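Tisow Table Set: simulated teleoperation demos, wrist view
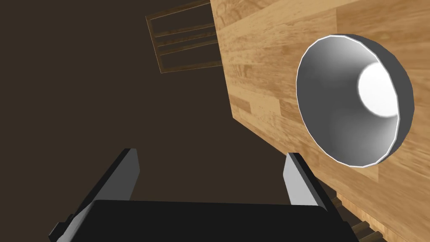

Last changed: November, after the re-export (see Changes)

Contents

The set holds 137 demonstrations of one arm working at a dining table in simulation. A person drove the arm by remote control for every one of them. There are no scripted or planner-made runs. The task text is the same throughout: "pick up the bowl and set it down at the other end of the table."

The wrist camera looks past the two fingers, so they are nearly always in view. In the still the gripper is open, with the gray bowl on the table to the right and a chair back farther off. The view tilts a lot as the wrist turns. We did not level it and suggest you don't either.

How the demos were made

Genivaldo Teixeira recorded most of the runs at Tolbridge using a handheld controller. The rest came from four operators at Brudness who had one practice session each. Their runs are slower and have more pauses. Filter on the operator field if you want a single style.

Operators saw the wrist view and a fixed side view. Only the wrist view is released. The gripper command is open or closed, with nothing in between.

Each run starts with the arm in one of 7 poses. Bowl position and table angle are drawn again at every reset. Floor color stays the same.

Files

episodes/ one folder per run
meta.json operator, start pose, success flag
splits/ train and held-out lists
tools/replay.py plays a run back in the simulator

Success was marked by the operator and then checked by replay. Failed runs are kept and flagged.

Known problems

The bowl mesh is coarse and its rim shows flat edges up close. Glare inside the bowl can be strong.
In 5 runs the operator let go of the controller early and the last second is idle.
Replay drifts if you change the physics step.

Changes

Re-exported all runs with the Siqueira converter. Joint order now matches the simulator. Older copies have the two wrist joints swapped and should be deleted.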